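How to Get Your Song Taken Out of Somebody's Campaign Video

A friend's band found its chorus under a city council candidate's ad in May, and I got asked what to do, because I once spent most of a year on a similar mess. I'm not a lawyer. I'm also not convinced by most of the advice on this subject, which tends to promise a quick win. Here is what I would do in the order I would do it.

1. Save everything first
Download the video before you say a word to anyone. Write down the address of the page, the account that posted it, and the time of day you saw it. Get the comments too. Once a campaign hears from you the post may vanish, and then you're arguing over something you can't show.

2. Work out what you own
There are two copyrights in a recording: the song (words and melody) and the recording itself. You may own one, both, or a slice. My old bandmate Yannick Lefèvre was sure he owned our single outright. He had signed the recording over to a label called Dudaden for 900 dollars and forgotten. Dig out the paperwork, even if it's embarrassing.

3. Find out if there's a license
People skip this one. A rally in a rented hall is a different thing from a video. Halls often have blanket licenses covering live public play, and campaigns can buy their own. Some licensing groups let a writer pull songs from the political ones, so call yours and ask. A blanket license for public play generally won't cover putting your track in an ad, which needs permission from whoever owns the song and whoever owns the recording. Be suspicious of anyone who says "we're covered" and won't send you the document.

4. Send a plain letter
One page. Say what you own, where it was used, that you didn't agree to it, and what you want done by when. I gave them 14 days. Skip the insults and the politics. Larysa Panasiuk, who used to manage us, cut my first draft from four pages to 18 lines, and she was right to.

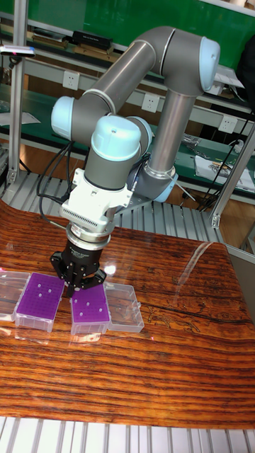
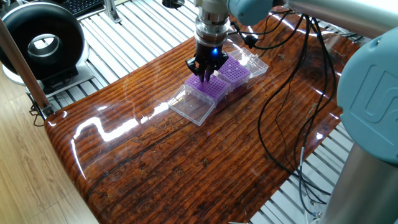
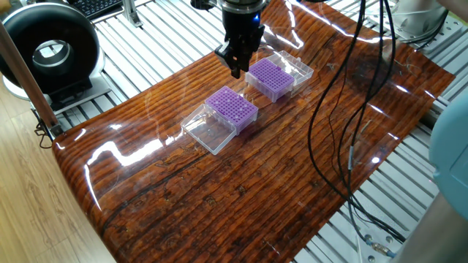 5. File a takedown if they ignore you
Every big video site has a form. You're making a legal statement when you fill it in, so don't claim the recording if you only own the song. The other side can file a counter notice, and at that point the site may put the video back up unless you go to court. The guides that call this step the end of the matter are selling something.

6. Think hard before you sue
In the US you generally have to register the copyright before you can file suit, and registering late can cost you the bigger damages. I was quoted 3,000 dollars just to get started, over a clip hardly anyone had watched. I passed. There is a small claims route for copyright, but the other side can opt out of it, and I'd expect a campaign with a lawyer to do that.

What about telling the press? It can work if you're famous. We weren't, and all it got us was a paragraph in a local newsletter with the band's name spelled wrong. The video came down after the second letter.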